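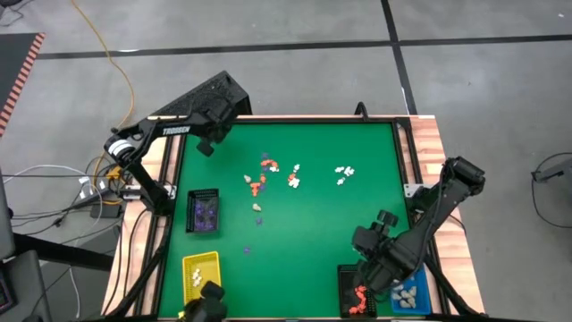

4.2 Sorting by color or by kind

Most of the literature on tabletop sorting treats the categories as given. The sorter gets a mixed heap, a few open containers, and a rule, and the study measures how well the rule was followed. We have doubts about this setup, and small party toys are a good place to air them. A heap of Halloween toys can be divided by color (orange, purple, white, beige) or by what each toy is meant to be (skeleton, skull, creature). The two rules agree often enough that a study can run for a long time without noticing which one is in force.

Take the orange skeletons. A sorter working by color puts them in one container and the white skeletons in another. A sorter working by kind should put them together. The purple pieces cause no such trouble in most sets, because the creatures are nearly all purple and nearly all the purple pieces are creatures. Any claim that people "prefer" color sorting has to be checked against the skeletons alone. Chin and Tjoa, in the Drekgate report, did not do this, and their result is in our view weaker than it has been taken to be. 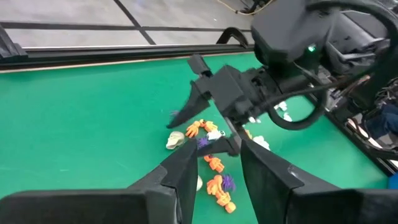 Our own log covers 2,691 placements. Of these, 2,212 involved toys for which the two rules gave the same answer, and we set them aside. That leaves 479 placements that can say anything at all about the question. Readers who find this a poor return should ask how many informative placements there were in the earlier studies, which do not report the number.

A second problem is the pale toys. Written instructions in this field speak of "white" as if it were one thing. In practice the skulls run toward cream or beige, and the skeletons are closer to a plain white. Under a color rule it is not clear whether a cream skull and a white skeleton belong together, and the Wijaya instruction sheet, which we used at first, is silent on the point. Pasaribu coded the pale toys as one group and Haverford coded them as two. They disagreed on 93 placements before we fixed a rule, and we are not convinced that the rule we fixed is better than the one we dropped. It was simply written down. Results for pale toys are therefore reported separately, and we would ask that they not be pooled with the others.

The containers deserve more suspicion than they usually get. A basket with open sides shows something of its contents even from a low angle, so the first few toys dropped in act as a label for everything that follows. A solid-sided box does not do this. The container's own color may matter as well. It has been suggested that a yellow basket draws the orange toys and a blue tray draws the pale ones, but the suggestion rests on very few trials and we could not repeat it. What we did find was duller: once a container held something, later toys of the same color went there, whatever the color of the container itself.

Figure 6 shows a spread of the kind we have in mind. A purple lizard is an easy toy under either rule. A beige skull is not, and neither is a white crumpled piece whose kind is hard to name at all.

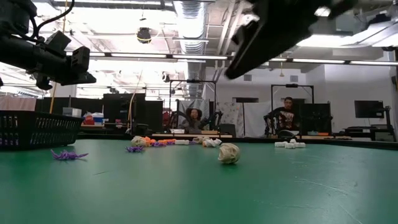 Figure 6. Toys on the green surface, with a purple lizard near the black basket and a beige skull-shaped ball in the foreground.

Pieces without a clear kind were coded by color only. Chrysikopoulos objected to this during coding, on the grounds that it tilts the totals toward the color rule, and he is right. Leaving them out tilts the totals the other way, toward the toys that were easy to name. We ran the comparison both ways. The direction of the result held, but its size changed enough that we would not quote either figure without the other.

The order in which toys are taken from the heap is a further source of trouble. Toys lying apart tend to go first - they are easier to pick up - and tangled ones are left for last. Skeletons with splayed limbs catch on each other and on the spiders, so they are overrepresented among the late placements, when the containers already hold a good deal. The Isside authors read their late placements as evidence of a settled strategy. They may just as well be evidence that skeletons tangle. Our log records the order of placement but not which toys were touching at the time, and it cannot separate the two readings.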